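I gave up curbside trash pickup in March, and a few people have asked how it's going, so this is the long answer.

We live on the last road before the county line. The old hauler got bought by Coritik over the winter, and the first bill under the new name had gone up by $13 a month. The letter also said they would no longer come up the hill, so we'd have to bring the cart down to the paved road ourselves. Our driveway is 800 feet of gravel with a bend in it. I did that for three weeks, once in sleet, and then I called and canceled.

The county runs a transfer station at Cister, on the other side of the creek. You pay $91 for a yearly sticker and that covers household trash and all the recycling. Tires, paint and appliances are extra. The sticker goes on the inside of the windshield, lower corner, driver's side. Mine is a little crooked.

The station is open two days a week. I go on Thursday because Saturday has a line out to the road by nine. If I get there right when the gate opens, at 7:30, I'm home again before eight fifteen.

What I didn't expect was how much the indoor part would matter. With a cart outside the door, you don't think about what goes in the kitchen can. You empty it when it's full. Now everything has to be kept for up to a week and then ride in the back of my car, so I care a lot about whether it smells and how much room it takes up.
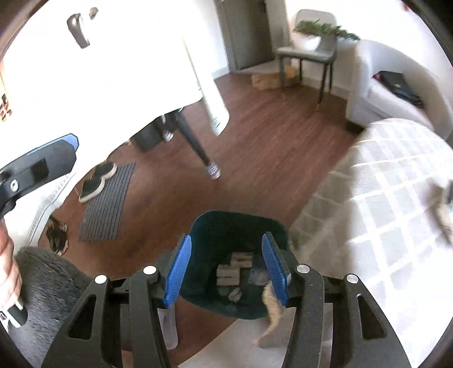
The first change was food scraps. They go in a lidded pail under the sink and then out to the compost heap behind the shed. I'd been meaning to start a heap for years. It's three pallets wired together with the front left open, and so far it has done what it's supposed to do. Meat scraps and bones can't go out there on account of raccoons, so those get bagged and put in the freezer until Thursday. There is now a shelf in the freezer door for this. I write TRASH on the bags with a marker after a close call with some soup.

The second change was packaging. Cister takes cardboard, cans, glass and the plastic bottles with a neck. They don't take clamshells, film, foam or anything with a plastic window in it. I used to throw all of that in the recycling and assume somebody sorted it out. The attendant there looks in your bins while you tip them, and he will hand things back. He handed back a good deal the first two times.

So I've gotten into the habit of taking things apart. The window comes out of the pasta box, the tape comes off the shipping box, and the box gets flattened the same day it arrives. It takes less time than I figured. The dull part is doing it every single day.

Once the wet stuff was out of the way, I found that the small baskets in the other rooms hardly needed liners. It's paper, wrappers, packing bits and the occasional sock past saving. I stopped buying the little bags and just tip the baskets into one big bag on Wednesday night.
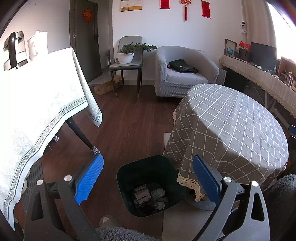
*The green one, partway to Wednesday.*

The big bag lives in a galvanized can in the garage, bought at Mahlangu Feed & Hardware in town. It has a lid with a locking handle. I tried a plastic tote from Kuvlow first, which was cheaper and fit in the car better, but the lid bowed and I could smell it from the steps by the second day of warm weather. The tote holds jumper cables now.

In the car I put down an old shower curtain, then the can with a bungee cord across it, then the recycling bins on either side. The bungee is not optional. The bend in the driveway taught me that.

As for money, the sticker plus gas comes out well below what Coritik wanted. I'm not going to pretend the drive is free, but the feed store and the post office are both over that way and I'd be going past at some point in the week regardless.

The volume is down too. The station has a floor scale for commercial loads, and there's a sign on it with a limit of 2000 pounds. I asked if I could weigh my can and was told it wouldn't even move the needle, so I have no numbers for you. By eye, it's one big bag a week where it used to be two and sometimes part of a third.

Things I haven't worked out yet: what to do in January if the hill ices over, where to take batteries, and whether the glass bin needs to be as heavy as it is. If you use Cister and know whether they still take scrap metal on the second trip around the loop, leave a comment. I have a dead water heater sitting behind the shed and I'd like it gone before fall.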